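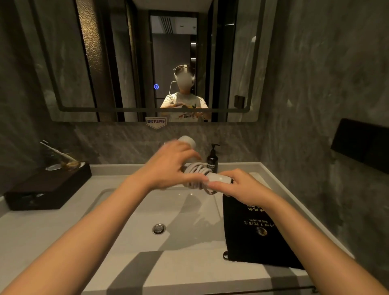
Urna's open day, Sun 24 September

The pitch for the Urna model suites was that a small bathroom can do the work of a hotel room's desk, closet and charging corner if the fittings are chosen well. I drove 33 miles to see it and I am not sold.

Lina Khoury from Prunar, the firm that did the interiors, took our group through. The wide white basin in a white counter does look good, and the gray marble pattern behind it will hide splashes better than plain tile. I liked the black tray for the tumbler and toothbrush too. A tray costs next to nothing and keeps the counter from turning into a mess.

Then I tried to picture unpacking a real bag in there. A charger with a long cable has to go somewhere, and so does the pouch it travels in. On a counter like that they end up hanging over the sink. I asked Ms. Khoury where a guest is meant to wind up a cord. She said "anywhere you like," and moved on to the mirror.

The mirror is large, with rounded corners and a touch button that glows blue. Fine. But the drain needs its own sticker telling you to pull up the switch. If I need written directions to empty a sink, somebody picked the wrong sink.

Tamsin Ruiz-Ortega, who was in my group and has run a guesthouse since July, was kinder about it. She thought the pump bottle beat those tiny plastic ones – I agree – and she asked for the price list. The basic package is $219 a month per room on a three-year deal, Collirex taps extra.

We got 17 minutes per suite, then coffee. The Dvorak lighting demo was canceled.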